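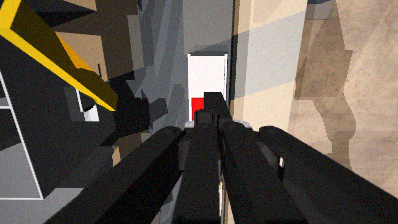 The new trial version of the Joneo simulation kit landed in May, and I've been having far too much fun with it. It's the package from Oltano that lets you practice gripper work on a computer before any real arm gets near your parts, and this release finally makes the view from the wrist worth looking at. Getting the black fingers lined up on a tall white box used to feel like parking a bus by ear. Now there's enough shading and shadow that I can judge the approach by eye, and a bright red patch low on the front of the box gives me something to steer toward when the fingers start to hide the rest of it.

Setup took me 2 hours, and a good part of that was reading. The kit comes with seven practice rooms, and you can swap your own boxes and shelves into any of them (I lost a whole evening to this, no regrets). You can drive the arm with a game controller or write short scripts. I like the scripts for repeat runs, but the controller is where I really learned how the wrist moves - you feel it right away when you come in at a bad angle.

A few gripes. Walls and shelves are still pretty blocky, so don't expect it to look like your shop. The help pages for the Kaczorowski finger set are thin, and I had to guess at two of the settings. It also runs slowly on my older laptop once I load more than four boxes, though my desktop handles the same room without a hiccup.

Pricing is by seat, and the trial lasts six weeks with everything switched on, saving and exporting included. Readers who already use Prokus for planning can bring their layouts straight in. Mine came across with one shelf turned the wrong way, and a quick spin in the editor fixed it.

I'm going to keep at it with the smaller rooms and try some tighter shelf spacing next - if you've got a layout you'd like me to load up, send it over and I'll give it a go for the next issue!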